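Thread on water for summer grazing, as we run it on our place outside Plamdale. A few people asked after the last one on fencing. I'll keep each post short.

1/ We run cow-calf pairs on grass from May until the feed gives out. The thing that has cost us the most gain over the years is water. Grass gets all the talk, but a cow that is short of water eats less, and then the calf gets less milk.

2/ A cow nursing a calf in hot weather can drink a lot more than people plan for. Take whatever you figured in spring and look at it again when the first hot week comes. Our old notes had one number for the whole season and it was wrong for half of it.

3/ Distance matters. In our biggest pasture the far corner is 1720 feet from the tank. The grass in that corner went to seed every year while the ground near the tank was eaten down to nothing. We used to blame the grass mix.

4/ The other thing with a long walk is that they go as a herd. If the whole bunch comes in at once, the tank has to hold enough for the bunch. If the tank is close, they come in a few at a time and a small tank will do.

5/ So there are two ways to size it. Far tank: plan on storage. Near tank: plan on refill rate. We mixed these up the first year and put a small tank at the end of a slow line in the back pasture. The boss cows drank, the heifers stood there, and when the boss cows left, the heifers left with them still thirsty.

6/ What we have now in the back pasture is a 2000 gallon storage tank on the rise, filled from the well, and gravity down to two drinking tanks. If the pump quits overnight I have time to find out about it after breakfast.

7/ The drinking tanks are Loden, the low round ones. No complaints on ours. Calves can reach over the side, which they could not do on the tall ones we had before. Check that before you buy anything. Calves start drinking earlier than you would think.

8/ Float valves. Carry a spare. Carry two. Put a cover over the float that a cow can't get her nose under – they will play with it. Ours was a piece of old plank and a strap for years and it worked fine.

9/ Pipe. We laid ours on top of the ground along the fence line and it was fine for flow, but the water in it gets hot in the afternoon. Grass growing over the pipe helps. If you have the money and the trencher, bury it. We have buried the main run and left the side runs on top.

10/ Mud. Any tank that stays in one spot will end up in a mud hole, and mud means foot rot. We scraped off the topsoil, put down fabric, then coarse rock, then fine rock on top of that. Make the pad wider than looks right. A cow should have all four feet on rock while she drinks.

11/ Quality. Test it. We had been hauling to the Itanura lease from a pond there and never thought about it. The cows on that side always looked a little behind. The test came back high in sulfates. We ran a line from the neighbor's well the next season and stopped using the pond.

12/ Ponds get worse as they drop. A test in May tells you about May. If you depend on a pond, test again when it is down, and keep a cheap salts meter in the truck for between times. The meter won't tell you which salt it is, but it will tell you when something changed.

13/ Blue-green algae is the one that will kill stock fast. If the water looks like somebody spilled paint in it, move the cattle first and send the sample second. Keep the dogs out too.

14/ If cattle do run out of water, do not just open the gate to a full tank. They will crowd it and some can drink themselves sick. Let them have it in small amounts and call your vet. We have had to do this one time, with 19 head, after a gate blew shut behind them.

15/ Checking. I look at every tank once a day when it is hot. We put a level alarm from Prajapati on the storage tank last year and it has called my phone twice, both times for a good reason. I still drive out. An alarm won't tell you there is a dead bird in the tank.

16/ Cleaning. Dump and scrub the drinking tanks every couple of weeks in summer. Have a plug at the bottom big enough to drain it while you are still standing there. Ours were slow drains and so they did not get cleaned as often as they should have.

17/ Costs, since people always ask. I'm not going to post ours, prices have moved too much. The rock pad cost more than the tank. Check with your county conservation office before you start digging, because cost share usually has to be approved ahead of the work.

18/ Results so far: the far corner gets grazed now. We split that pasture into 8 paddocks with one hot wire and the two tanks serve all of them. Calves looked more even last fall than they had before.
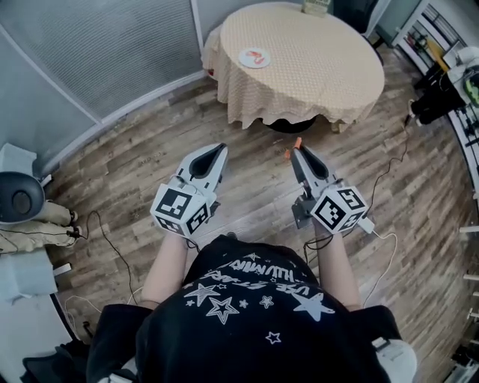
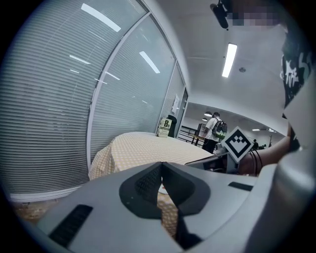

19/ Last one. If you only do one thing this month, walk from your tank to the farthest grass and see what has been eaten and what hasn't.

Reply from prairie_gate: We have the same trouble with a far corner, but no rise to put storage on. Would you still go with gravity, or a pressure line straight from the well? Our ground is flat all the way to the road and the pump is an old one.

Pressure line, I'd say, and a bigger drinking tank to cover you if the old pump quits. Put a shutoff at each tank so one bad float doesn't drain the well.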